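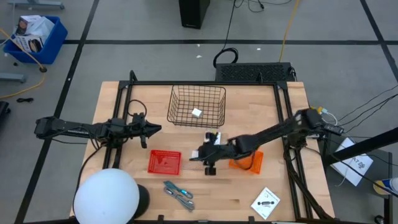
Zikik price rise and the missing back catalogue

southerly_buster
Got the email at 5 this morning. Zikik's going up again in April, and in the same breath they tell me the Vinel library is leaving the service. So I'm paying more for less. I went through my watchlist over breakfast and 37 titles have the little grey "leaving soon" label on them, including the whole run of Lunde, which I'm halfway through and loving! Anyone know where it's going?

mulga_bill
Vinel are starting their own app, mate. Gunvor Dalen said as much at the industry day last spring – she runs their distribution side. Everyone wants their own front door and their own monthly fee. I'm at the point where I'd happily go back to a box under the telly and one bill.

KerriO
One bill? Do you remember what that bill was? I dug out an old pay TV statement when we moved house and nearly choked. I'll take three apps I can cancel from the couch over a two-year contract any day.

mulga_bill
Fair, but you got the cricket with it.

KerriO
I don't watch the cricket.

tealeaf
The catalogue going doesn't bother me as much as the local content. I did a proper count for my media studies assignment: 3,432 titles on Zikik's Australian service and 637 of those were made here, and a big chunk of the 637 is old renovation shows. My favourite is the fourth season of a bloke doing up a ute. Put a quota on them, I say.

dropbear_dan
Quotas just get you more ute shows though. They'll fill it with the cheapest thing going. I'd sooner see the money go in as a levy and let producers pitch for it.

tealeaf
Who decides who gets the levy money? You end up with the same half a dozen companies every year. At least with a quota there's stuff on screen.

dropbear_dan
Yeah, and it's the ute bloke.

nan_in_nowra
I like the ute bloke.

southerly_buster
Back to Lunde, please! I've got the last two seasons to go and I'm not signing up for another app for the sake of one show about ferry inspectors.

KerriO
Try your library card. Ours has Skuseck included, and it had the first three seasons when I looked (you get a handful of plays a month, so don't nod off halfway through one like I did). Picture's a bit soft on a big screen but the subtitles are heaps better. Borghild Berge's character is funny in those ones, and on Zikik she just sounds cross.

southerly_buster
You ripper. I'll dig the card out tonight.

mulga_bill
Mine's only got two seasons on Skuseck, so it might depend on your council. And the DVDs are still about if you look in op shops – I got season four with a cracked case for a couple of bucks.

dropbear_dan
He's got a DVD player. Of course he has.

mulga_bill
Two, and they both work.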